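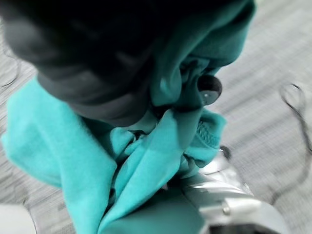 Figure 9. Teal fabric with a soft, fleecy look, bunched into folds.

Section 4: Washing Fleece and Other Bulky Items

Fleece throws, robes, and lined jackets take up a lot of room in the drum and hold lint from other laundry. Use the Bulky cycle on the Zerkell washer for these items. If your control panel does not have a Bulky cycle, select Casual and turn the spin setting down to Low.

Before you begin, make sure the washer has been leveled and the shipping bolts have been removed (see Section 2). A washer that is not level may stop during the final spin when it holds a large item.

4.1 Preparing the load

1. Read the care label on each item. Do not machine wash anything marked Hand Wash or Dry Clean Only.
2. Empty all pockets. Close zippers, snaps, and hook-and-loop tabs.
3. Shake the item outdoors to remove hair and crumbs.
4. Treat stains with a small amount of liquid detergent and leave it on for 8 minutes. Do not scrub fleece with a stiff brush.
5. Turn robes and jackets inside out.

NOTE: Wash fleece separately from towels. Towel lint sticks to fleece and is hard to remove once it has been through the dryer.

4.2 Loading the drum

1. Open the door and check that the drum is empty. Run your hand around the folds of the door seal.
2. Place the item in the drum in loose folds. Do not roll it or tie it.
3. Leave a hand's width of space between the top of the load and the top of the drum.
4. If you are washing a single throw, add one or two smaller fleece items to help the load balance.
5. Push all fabric clear of the door seal and close the door until it clicks.

CAUTION: Fabric caught between the door and the seal can tear the seal and cause a leak. Do not start the washer until the seal is clear all the way around.

4.3 Selecting the cycle

1. Turn the dial to Bulky. The display shows the cycle length.
2. Press Temp until Cold or Warm is lit. Hot is not available on this cycle.
3. Press Spin to choose Low or Medium. Low is the factory setting.
4. Add liquid detergent to the left compartment, up to line 1. Powder may not dissolve fully in cold water.
5. Leave the softener compartment empty. Softener coats the fibers and makes fleece feel flat.
6. Press and hold Start for two seconds.

To add an item after the cycle has started, press Pause and wait for the lock light to go out. This can take nearly 16 seconds. If the water is above the lower edge of the door, the door stays locked and the item will have to wait for the next load.

NOTE: The cycle may run longer than the time first shown. The washer adds rinse water and repeats the spin if it senses an uneven load.

4.4 If the display shows UB

UB means the load is out of balance and the washer has stopped trying to spin.

1. Press Pause and wait for the door to unlock.
2. Pull the load apart by hand and spread it around the drum.
3. Close the door, select Drain & Spin, and press Start.
4. If UB appears again, take out the heaviest item and repeat step 3.

CAUTION: Wet bulky items are heavy. Keep a basin under the door when you lift them out, and wipe up any water on the floor right away.

4.5 Drying

Fleece can be hung over a rail or dried on Low. Take it out while it is still slightly damp and finish it in the air - high heat makes the pile stiff and may shrink the trim. Clean the dryer lint screen before and after each fleece load.

If you have the Jadix stacking kit, do not hang wet items from the front bar of the kit. The bar is a handle only.

For cleaning the washer's drain filter after washing bulky items, go to Section 5.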